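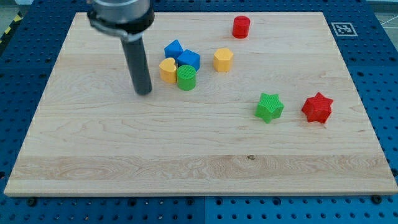

Why sort toy blocks on a board when a bare tabletop would do?
A board gives the blocks a clear outer limit, so people can tell which pieces belong to the layout and how much room is left for more.

Figure 4. Small toy blocks on the maple board. The lower half of the board has been left empty.

3.2 Blocks, board and the idea of a group

We began this part of the work with a small puzzle. When colored blocks are spread over a flat surface, people talk about them as if they came in groups. They say "the ones in the middle" or "that lonely one over there," and other people know what they mean. Color and shape would both be easy ways of dividing a set of blocks, yet in our pilot talks most descriptions started with neither. They started with place. We found this delightful, and it shaped the materials described here.

The blocks in the Govus set are small enough to pinch between two fingers and come in bright, solid colors. What makes the set so useful is that its shapes don't belong to one tidy family. Cubes invite stacking and lining up. A heart has a top and a bottom in most people's minds, even when it is placed as a short prism with its outline facing up, and so it brings a direction into a layout that a cube leaves open. In the pilot talks a heart was often the first piece to be named. Cubes were more often named by what they were next to.

Touching matters a great deal too. In Figure 4 two blue cubes sit in contact near the upper middle of the board, and a yellow heart lies close by, down and to the left of the first cube. All of them are part of the same tight cluster. A reader who wanted to sort by color would pull the heart away from the cubes. A reader who goes by nearness keeps them together. Layouts of this kind, in which color and nearness give different answers, turned out to be the most interesting ones to talk over, and we made sure there were plenty of them in the full collection.

The collection holds 374 layouts. We recorded them in the ground-floor workroom at Pirberg over one January, along with a smaller batch made later in the Dusa reading room, where the afternoon light is softer and comes from one side. The Dusa batch is kept separate in all the tables. Comparing the two was a treat for those of us who like shadows (block edges read quite differently in side light), but we make no claims about lighting in this paper and leave it for other work.

Choosing the surface took longer than choosing the blocks. We tried felt first. Felt is quiet and pleasant, but small pieces catch on it when they are pushed, and people tended to lift each block and set it down again. Painted board was better, though any color we picked swallowed one of the block colors. Pale maple solved this nicely. Blues and yellows both stand out from it, and its light beige tone sits comfortably in the background.

Maple does bring its own marks. The grain of the board in Figure 4 runs horizontally, with darker streaks and some swirling figure in a broad band across the lower third, and there is a small dark knot in the lower central part. We worried at first that these marks would act as landmarks. Some people did use them! One pilot talker placed a cube "just off the eye," meaning the knot, and the listener got it right at once. After some debate we kept the board as it was. Real tables, shelves and floors have marks on them, and a surface with none at all would have made the task feel strangely bare. The knot is noted in the coding sheet as a possible landmark, and any description that refers to it is flagged.

Empty space was treated as part of each layout. It is easy to think of the open half of a board as leftover room, but talkers used it often and with real skill. Phrases such as "nothing below that" or "all of them are up at the far end" save many words, since they rule out half the board in one go. Evangelista (the coding scheme we adapted for this study) has no label for such phrases, so we added one, called clearing. A clearing phrase says where blocks are absent and helps the listener settle where they are. We coded it only when the talker named a region, and left out loose remarks such as "there's lots of room."

Descriptions came from 52 adults, working in pairs. One person looked at a layout and talked; the other sat with the same kind of board and a matching handful of blocks, and built what they heard. Each turn lasted 60 seconds. That sounds short, and the first turn usually felt short to the people taking it, but most pairs settled into a brisk and cheerful rhythm by the third or fourth. Listeners were allowed to ask questions. Many of the best exchanges in the transcripts are these questions, for instance "touching or nearly touching?", which came up so often that we gave it a code of its own.

Scoring was done from the built boards. A block counted as placed if it sat in the right cluster, and a second score was given for its neighbors. We left exact distance out of the main score. Two boards can differ by a finger's width everywhere and still strike everyone as the same layout, while a single cube moved out of contact with its partner makes the whole thing look different. The neighbor score picks up that change.

For the close reading in Section 4 we drew 200 turns at random from the Pirberg recordings and went through them line by line. Turns with a clearing phrase in them were marked before the draw and were not given extra weight. The coding sheet, with the notes on the knot and the streaks, follows the main tables.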